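Review: Prekosside Beginner's Lampworking Kit
Posted May 17, 2022

I've wanted to make my own glass beads ever since I took a one-day class at the Mumness studio in Gilldale, and after a long winter of talking myself in and out of it I finally ordered the Prekosside kit in January. I've now had a good few months with it, enough to burn through all the glass that came in the box (and then some!), so I feel ready to say my piece.

First, the price. I paid $244 plus shipping, which made me swallow hard, but once I'd added up the torch head, the mandrels, the bead release, the didymium glasses and a starter bundle of soft glass rods in mixed colours, it was a fair bit less than buying everything separately. You'll still need your own fuel, a proper heat-safe surface and good ventilation. Please don't skimp on that last one. I work in the garage with the big door up and a fan pulling the air away from me, toque on my head for most of February.

The torch is the star. It lights easily, the flame is steady and it sits nicely in its bench clamp, though I did have to tighten the clamp again after the first couple of sessions. The glasses fit over my regular ones, bless them. The booklet is the weak spot. It spends two pages on shaping a round bead and then leaps straight to flowers and encased dots, with hardly a word on annealing. I lost a lovely grey-blue bead to a crack that way and sulked all evening.

The bead release is also on the thin side. I ended up switching to the jar from Wickramasinghe Glass Supply, and my beads have come off the mandrels with far less swearing. If you only upgrade one thing, make it that.

All told I've made nearly 100 beads, most of them wonky, a handful I'd happily give as gifts, and one that's become the centre of my favourite necklace. I'd buy the kit again, and I'd take a class first too, just to get the feel of the flame with somebody patient beside you. 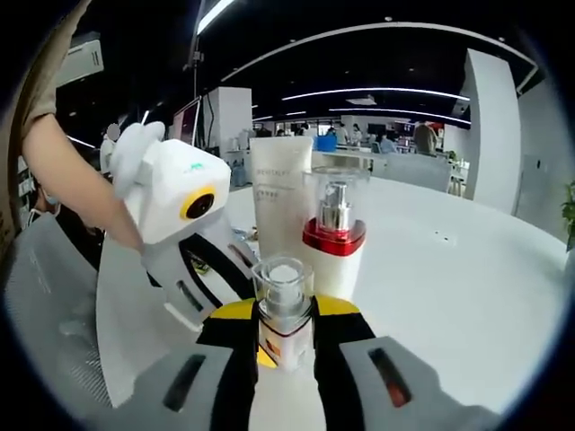

Next on my list is a small kiln, so if you've got one you love that runs off an ordinary household outlet, do leave me a comment!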